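Why I stopped giving at the register (and what I do instead)

22nd December

Every year at this time my mailbox fills up with return address labels. I have enough to last me until I'm a hundred. I have labels with cardinals on them, labels with lighthouses, labels with my name spelled wrong in two ways. And every year I sit down with the whole pile and a mug of tea and try to work out who gets my money, which isn't a lot of money, but I'd like it to go somewhere decent.

This year I did it differently, and a couple of you asked me to write it up after I mentioned it in the comments in May.

First, I added up what I gave last year. All of it, including the rounding up at the grocery store and the five dollars here and there when a coworker's kid was running a mile for something. It came to $2,062. I was shocked! I would have guessed half that. And when I sorted it by who got it, the list was a mess. I'd given to 40 different groups. Forty! Some of them I couldn't even remember, and one of them I had to look up to find out what it did (it restores pipe organs, and I have no idea how I got there).

The register money bugged me the most. I shop at Danzer twice a week and I say yes every time they ask, partly out of guilt and partly because there's a line behind me. I never once looked at where it went. The store does post it on a sheet by the restrooms, so that's on me.

So here was the plan for this year. I picked three groups, and that's it. The biggest share, $1,000, went to the Dretemside pantry, which is ten minutes from my house and which I've been inside of many times, so I know the shelves and I know what they run out of by the last week of the month. Another chunk went to Visalis, the eye clinic fund that paid for my neighbor's cataract surgery. And the last $566 went to the county's home starter program, the one that sets people up with basics when they move out of the shelter and into an apartment with nothing in it. Beds first, then kitchen stuff, then whatever else they can get.

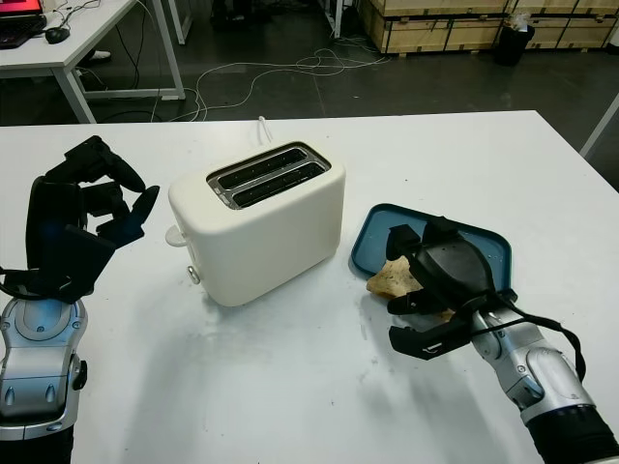 Photo credit: Tetteh Tetteh

I'll admit the home starter people were the ones I went back and forth on. I kept wanting to give them things, because I have things, a whole closet of them. But when I called, the woman who picked up was very nice and very clear that what they need is cash. They buy in bulk and they get a discount I could never get, and they don't have anywhere to put my old lamps. I sulked for a day and then wrote the check.

A few practical bits if you want to try this.

Call before you give. I don't mean interrogate anybody, just call and ask what the money would do in January. A small place will usually put you through to someone who knows. One big outfit I called had me on hold so long that I folded a load of laundry, and then I got a script. I didn't give to that one.

Monthly is better for them, if you can swing it. I always thought of giving as a December thing, and the pantry told me December is when they're drowning in canned yams and summer is when it gets scary. I've set mine up to go out on the first of each month now. I did it through Zesteck, the bill pay thing my credit union uses, and it took me two tries because I put the wrong account number in. Check your numbers.

Ask if your job matches. Mine does — up to a limit, and only if you fill out the form before the end of the year. I've worked there for nine years and never filled out the form. I don't want to think about that too hard.

And about taxes, since my brother always brings it up: I take the standard deduction, so most years none of this makes any difference on my return. I keep the receipts in a folder anyway. If you're giving bigger amounts, talk to somebody who does this for a living and not to me.

I still feel bad saying no at the register. The cashier at Danzer could not care less, she's already on to the next question about bags. I say "not today" and my face gets hot. My sister thinks I should keep a dollar a trip for it and stop fussing, and she may be right.

If you've got a small group near you that you love, put it in the comments and tell me what they do. I'm sticking with my three through next year, but I like reading about the others. And if anyone wants lighthouse labels, I've got plenty.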